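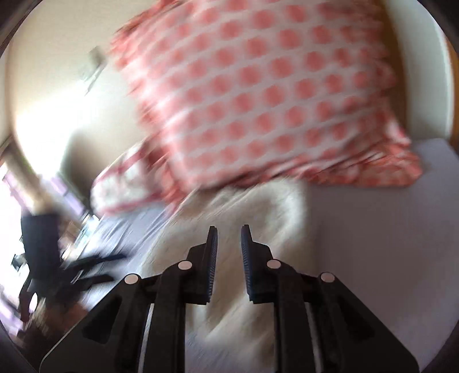 Section 4. Making up the bed: pillows, covers and ruffled shams

Read this section before you put anything on the bed. It covers the sleeping pillows, the decorative pillows and the covers that come with the Skarkby bedding set. The fold-out card in the bag says the whole job takes five minutes. I have yet to see that happen, and I would plan on longer the first time.

4.1 Before you start

Check that you have the following in front of you:

- fitted sheet and top sheet
- quilt or comforter, already in its cover (see Section 3)
- one sleeping pillow per person
- square insert for the decorative pillow
- ruffled sham

The card also lists a "shaping board" for the square pillow. Aditz sells this separately. It is a piece of stiff card. If you already own one, use it by all means, but none of the steps below call for it.

NOTE: The 200 thread count printed on the sheet label applies to the sheets only. It tells you nothing about the shams or the inserts, whatever the shelf display may suggest.

4.2 Filling a ruffled sham

1. Turn the sham inside out and look at the seam where the ruffle joins the face. Trim any long threads with scissors. Do not pull them.

2. Turn it right side out again and push the corners out with your fingers. Some guides tell you to use a knitting needle or a chopstick. That works until the point goes through the corner.

3. Lay the sham face down with the opening toward you.

4. Fold the insert in half like a taco and slide it in as far as it will go. Let it open up inside.

5. Reach in and work each corner of the insert into a corner of the sham. Do the two far corners first. If you start with the near ones you will be pulling everything out and beginning again.

6. Close the back. If there is a flap, tuck the shorter side under the longer one and smooth it flat. If there is a zipper, hold the lining out of the way as you close it.

CAUTION: Ruffles catch in zippers. Close the zipper slowly and stop when it stiffens. Forcing it will tear the gathers, and a torn gather is a good deal more work than a stuck zipper.

7. Run your hand around the ruffle and flip out any part that has folded back on itself.

NOTE: A slightly oversized insert gives a fuller pillow. A much oversized one gives a hard pillow with a strained seam. The "always go two sizes up" rule gets repeated everywhere, and I don't think much of it. One size is plenty for a ruffled cover, and the same size is fine if the insert is new.

4.3 Placing the pillows

1. Make the bed completely first, sheets and quilt both. Arranging pillows on a half-made bed means moving them twice.

2. Set the sleeping pillows flat at the head with the open ends of the pillowcases facing outward, away from the middle of the bed.

3. Stand the decorative pillow against them and let it lean. A pillow set bolt upright falls over as soon as somebody sits on the mattress. A tilt holds better and shows more of the front.

4. If the cover has a print with an obvious direction, such as stripes or dots in rows, decide now whether the direction matters to you. Dots will run on a slant once the pillow leans, however carefully you line them up. Leave them alone.

5. Fluff from the sides, one hand on each, and let go.

You will have seen the "karate chop" recommended -- one blow to the top edge to make a V. It does make a V. It also pushes the filling down into the bottom corners, so the pillow needs fluffing sooner. On a ruffled cover it bends the trim as well. Skip it unless you like the look.

4.4 How many pillows

The Majumder bedroom planner that some stores hand out shows seven on a double bed. Somebody has to take seven pillows off every night and find a place to put them, and the planner is silent on where. Start with one decorative pillow. Add a second after a month if you still want it.

CAUTION: Decorative pillows, ruffles and loose trim do not belong in a crib or in a baby's sleeping space. Take them off the bed before a small child naps there.

4.5 Washing

1. Take the insert out. Do this even if the label says the pillow can be washed whole.

2. Wash strong reds separately the first time, in cold water. "Colorfast" on a label is a claim, and a white pillowcase is an expensive way to test it. To check, press a damp white cloth on an inside seam for a minute and look at the cloth.

3. Close any zipper and turn the sham inside out.

4. Dry on low or hang it by the back panel. Hanging it by the ruffle stretches the gathers.

5. Iron the face first, then the ruffle, working from the outer edge in toward the seam with the tip of the iron. Use the setting on the care label.

NOTE: Atel fabric spray is suggested on the card for "lasting crispness." I tried it on one cover and left the other plain. By the end of the week I could not tell which was which.

4.6 If something looks wrong

Corners look empty: the insert has slipped. Open the back and repeat step 5 of 4.2.

Ruffle lies flat on one side: it was stored under something. Steam it lightly and shake it out. If it is still flat after two tries, wash it.

Pillow slides down: the pillowcases behind it are too smooth, or there is too little lean. Move the base of the pillow a few inches toward the foot of the bed.

Go on to Section 5 for storing out-of-season bedding.

107 shares | 1,032 views

Comments (4)

dotty_quilts
I'm going to stick up for the chop. Feather inserts take it fine and they bounce right back. Agree about polyester though, mine went lumpy.

rm_upstairs
The taco fold saved me. I'd been stuffing it in one corner at a time like a sleeping bag.

plainsheets
Did the white cloth test on my red sham and got a pink smear. It had been through the wash twice already. So much for that label.

halfpast9
Is the fold the same for a long bolster? Section 3 doesn't say either.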